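Memorandum to the Estate File, Asbridge House

To be read by the successor to the Keeper of Stores.

1. The undersigned was appointed Keeper of Stores at Asbridge by the late Huguette Poulain and has held the post under three directors. The present memorandum is submitted in place of the customary inventory, which the undersigned is unable to complete for the reasons given in sections 4 to 9.

2. It is established practice that an outgoing Keeper hands over the keys, the ledger and the contents of the store in a single morning. The keys have been handed over. The ledger is on the shelf by the door, with the red pencil tied to it. The pencil is to remain tied.

3. The contents are in good order with one exception, entered in the ledger as item 3684, "Harnesses, wire, sorted, one box."

4. Item 3684 arrived from the Mondcombe works in the month the works closed. The delivery note was signed by Isauro Nava, foreman, and asked that the box be kept until called for. No date of collection was given. The rules allow an item without a date of collection to be held for seven years, after which the Keeper shall dispose of it. The Keeper at that time was the undersigned. The seven years passed, and the box was not disposed of.

5. An explanation was requested by the Director, Kuldeep Mittal, at the spring review. The undersigned replied that the matter was in hand. This was not accurate, and the record should be corrected accordingly.

6. The facts are as follows. Mr. Nava and the undersigned had been acquainted before the closure. He had on several occasions brought deliveries to Asbridge himself, although the works employed a driver. He took his coffee standing in the doorway of the store, as visitors are not permitted past the counter. He once remarked that a harness made properly could be recognized by the person who had made it, even years afterward, from the way it had been coiled. The undersigned expressed doubt. He said that he would prove it someday and asked for the loan of a box.

7. The box was lent. It was an ordinary one from the store's own supply, and it came back as item 3684.
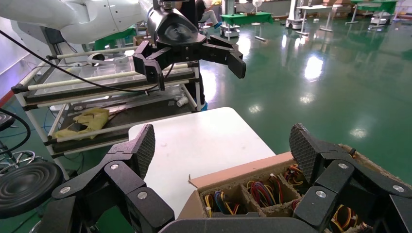

**Yesenia Chávez**
*Keeper of Stores, Asbridge House*

8. The box stands open on the white table, and its condition may be stated briefly. One corner of the long flap is torn. The partitions inside are cardboard and rough along their edges, and were cut by hand at Mondcombe with whatever blade was available. The harnesses lie coiled in their compartments, red and yellow and black for the most part, and one of the bundles in front has blue in it as well. The undersigned has on many occasions been asked what they are for. They were made for a line of ticket machines that was never built, and they will fit nothing else.

9. In August of last year a letter was received from Dayana Olvera of the Arellano Museum of Trades, who was assembling a display on the Mondcombe works and had been told of the box. The museum offered to take it. The offer was a proper one and should have been answered within 40 days. The undersigned drafted four replies, all of which are in the folder marked "Pending." In the third, the undersigned went so far as to ask whether the museum would be labeling the harnesses with the names of the people who made them. The letter was not sent, as the undersigned was not certain of being able to supply the names.

10. It was then decided to attempt the test. On several evenings, after the store had closed, the undersigned took the harnesses out one at a time and laid them on the table. The works had employed 100 people at its height and far fewer at the end, and the undersigned had met perhaps a dozen. It was not expected that anything would be learned.

11. It was observed that most of the coils turned to the right and were closed with the tail tucked under. A smaller number turned to the left. The left-hand coils were wound a little looser than the rest, and the tail had been passed through the middle twice. A person who has watched a man wind up the cord of a hand truck in a doorway, every other week for the better part of five years, will know that he does it in the same manner.

12. The undersigned wishes it recorded that the claim made in section 6 is considered proven, and that Mr. Nava was not informed of this at the time, his address being unknown to the office.

13. His address has since become known to the office. It was supplied by Ms. Olvera, who had interviewed him for the display. He lives in Wumamside, a short walk from the ferry, and is reported to be in good health. When told where the box was, he is said to have asked whether it had been called for yet.

14. The following instructions are accordingly left for the successor. Item 3684 is to be marked in the ledger as "Called for." The museum is to be sent the fifth reply, which is sealed and stamped and lies on top of the folder. It agrees to the transfer of the box, less one harness. The harnesses should travel in their compartments and should not be straightened.

15. The harness withheld has been signed out to the undersigned in the usual way, on the usual form. In the space provided for the date of return the undersigned has written nothing. Under the rules, this allows seven years.

16. The ferry to Wumamside leaves at noon. The kettle in the store belongs to the house, and the second cup does not.

Submitted 14/07/2024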